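Drive caddy

A drive caddy, also called a drive tray, drive bracket or drive sled, is a holder that carries a hard drive inside a computer case. The caddy fits around the drive or has the drive fastened to it, and the two are then slid or clipped into a bay as one piece. Caddies are common in office desktops, workstations and servers, where drives are expected to be swapped during the working life of the machine.

Terms

The words are used loosely. In desktop computers, "caddy" usually means a light plastic holder inside the case, reached by taking off the side panel. In servers, it more often means a metal or plastic frame with a front handle that can be pulled out without opening anything. "Caddy" was also the name of a protective shell used with some early CD-ROM drives, which is a separate item. A mounting adapter, which lets a small drive sit in a bay made for a larger one, is sometimes sold under the same name.

Construction

Most desktop caddies are molded from a single piece of plastic that can bend a little without breaking. Short pins on the inner walls go into the screw holes on the sides of the drive, so the walls are spread apart, the drive is laid in, and the walls are let go. Other types use screws, and a few use both. Rubber rings around the pins are found on some models and cut down on the noise passed from the drive to the case.

Ridges or rails on the outside of the caddy guide it into the bay. A tab or a pair of squeeze latches holds it in place and gives the user something to grip. Many makers use a bright color, often blue, for parts that are meant to be released by hand – a habit that also helps people find the latch in a dark case. 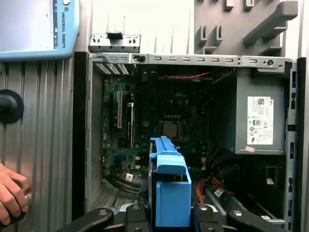
Sizes follow the drives themselves. The 3.5-inch size is the usual one for desktop hard drives, while laptop hard drives and many solid-state drives use the 2.5-inch size. Caddies from one line of computers often do not fit another, even when both come from the same maker and hold the same drive, as the rails and latches are placed differently.

Removal and fitting

The computer is shut down and unplugged before the side panel comes off. The data and power cables are disconnected from the drive, with the pull applied to the plugs and not to the wires. The latch is then pressed or lifted and the caddy drawn out along its rails. In compact cases, another part such as a fan shroud or an optical drive may have to come out first.

Fitting is done in the opposite order. The connectors on the drive should face the side where the cables arrive. A caddy that stops partway is usually turned the wrong way around or has a pin out of its hole, and forcing it can snap the latch.

Reuse and spare parts

Caddies are easily lost when computers are retired. Drives are often taken out for wiping or shredding, and the holders may go with them or end up in a box with other loose parts. Refurbishers therefore tend to sort caddies by computer model and keep them apart from the drives. The Lellstead parts guide lists 6 groups of desktop caddy, arranged by latch type and drive size.

Worn caddies show bent walls, missing pins or cracked tabs. Plastic ones are rarely repaired, given the low price of a replacement. Printed copies made on 3D printers are also in use, though thin latches made this way can split along the layers.

See also

Drive bay
Hard disk drive
Computer case
Hot swapping

Page last edited 9/21/20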